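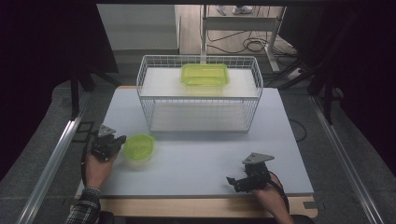

3.2 Storage of lidded containers on open shelving

The second task concerned where people put food containers when shelf space is limited. Each participant was given a two-tier wire shelf and a mixed set of lidded plastic containers, and was asked to store them as they would at home. No order was suggested and no time limit was set. The 13 households in the Brultamton group completed the task in July, and the sessions were coded by Maham Hayat using the placement scheme from Grewal (see Section 2).

Across 144 placements, the upper tier was used first in most cases. Rectangular containers usually went there, towards the middle, with the long side parallel to the back edge. Small round containers were left until last and often stayed on the table beside the shelf. When asked, participants said that round lids wasted space or that they did not want to stack anything on them.

Figure 4. A two-tier white wire shelf with a rectangular green container on the upper tier and a small round green container on the table.

The lower tier was treated differently. In 50 placements it was used only after the upper one was judged full, and several participants moved a container down and then back up again. Two said the lower tier was harder to see into. We did not vary the height of the shelf, so we cannot say whether a taller unit would change this. The Dirnuder group, who used a deeper shelf, are reported separately in Section 3.3.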